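Stunow Lease Desk – Rent and Reserve Tracking for Small Commercial Landlords

If you own a strip of shops, a couple of warehouses or a mixed-use corner building, you already know how much of your year goes into paperwork that has very little to do with bricks and mortar. There are the rent steps that kick in halfway through a term, the common area charges that have to be squared up with every tenant, and the deposit you agreed to hold back in 2 parts and then have to remember to release. Stunow Lease Desk was put together for owners like you, and for the family offices and small partnerships who look after a handful of buildings and don't want to learn a system meant for skyscrapers.

Emiliano Toledo started it while he was managing his own family's retail units, and he still reads most of the feedback that comes in through the help page (so please keep it coming!). Traian Nedelcu joined him to build the reserve planner, and it has become the part our customers talk about most – you tell it when the roof, the paving and the heating units are due, and it works out what to set aside from each month's rent.

What you get

Lease calendar with renewal, option and rent step dates for every unit
Common area charge worksheets, split by floor area or by fixed share
Reserve planner for roofs, parking lots and equipment
Deposit ledger with partial release dates
Owner statements you can send to partners or your lender
Import from spreadsheets and from Watico Books

Plans

Single Owner: up to 100 units, 2 user logins, email support
Partnership: up to 2,000 units, unlimited logins, phone and email support, separate statements for each partner

Both plans include the full reserve planner. We went back and forth on that for a long while, and in the end it didn't seem right to hold it back from the smaller owners, who are often the ones caught short when a big repair comes along.

Getting started

Most people have their first building entered in an afternoon. Have your signed leases and any amendments beside you, along with last year's tax and insurance bills, and begin with your simplest tenant so you get a feel for the screens. If your leases are a bit of a tangle (and plenty are, especially in older buildings that have changed hands a few times), our setup team will go through them with you over a call or two and enter the first building for you. You can bring in the rest at your own pace.

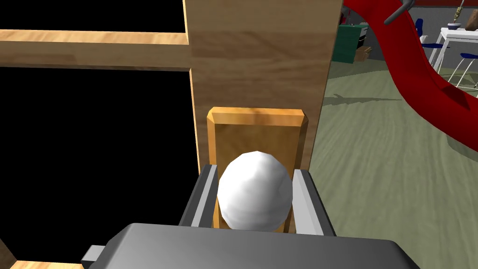
A white egg held between two gray gripper fingers.

Questions we hear a lot

Does Lease Desk collect rent?
It records payments and flags the late ones. The money itself goes straight to your bank, the way it does now.

Can my accountant see everything?
Yes, with a view-only login, and you choose which buildings show up.

What about tenants who pay a share of their sales?
Percentage rent is covered on both plans. Enter the breakpoint and the monthly sales reports, and the amount due appears on the next invoice.

Can I take my records with me if I leave?
Of course. Every ledger and lease summary downloads as a spreadsheet, and your login stays open for 2 months after you cancel.

Item no. 3043-LD. Page updated 28 Oct 2025.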